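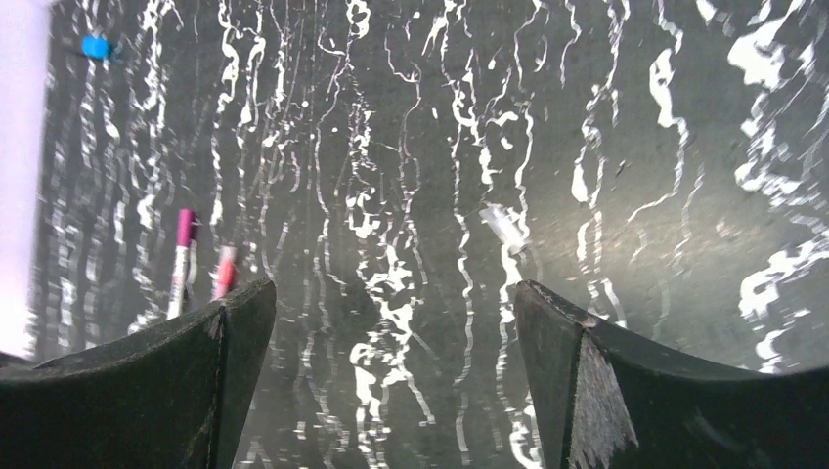
Small bit of news from my corner of the crystal world, and I'm rather pleased about it! The Nircombe Mineral and Bead Fair is coming back in April after a year off, and it's moving to the old corn hall at the top of the high street, next to the baker's.

For anyone who never made it to the last one, it was crammed into the back of the garden centre and you had to turn sideways to get past the geodes. I bought a lovely smoky quartz point there and then dropped it in the car park (it survived, minus a corner, and I wear it all the time). The corn hall is a good deal bigger. There'll be 80 tables this year, with the stone sellers downstairs and the wire wrappers, beaders and silver people up in the gallery. Yes, there's a lift.

I rang Märta Vik, who is putting the whole thing together, and she told me the last tables went within 11 days of booking opening. "I had people ringing me during my tea," she said. She's still keeping a waiting list in case anyone drops out, so do get your name down if you make things and fancy a go.

A few names you might know. Prokley are bringing their labradorite, which I've only ever seen in photos, and Katiyar will have strung garnet and moonstone by the strand. Stirnemeck, who usually only sell by post, are coming with a table of tumbled stones and some big amethyst pieces that need two people to lift. I've already been told by my other half that we haven't got the shelf for one. We'll see.

There are 4 workshops upstairs over the day: simple wire wrapping, knotting between beads, setting a cabochon in copper, and a gentle one on choosing a stone for meditation. I'm down for the copper one because my bezels are a disgrace. Places are £14 each with materials thrown in, and you book those separately from your entry, which is paid on the door. Bring cash if you can, as the signal inside is dreadful.

Doors open at ten in the morning and it all packs up at half past four. Dogs on leads are fine downstairs, though not in the gallery. I'll be wandering round in my purple coat with far too many bags, so come and say hello, and show me what you bought!

Shares 14
4 comments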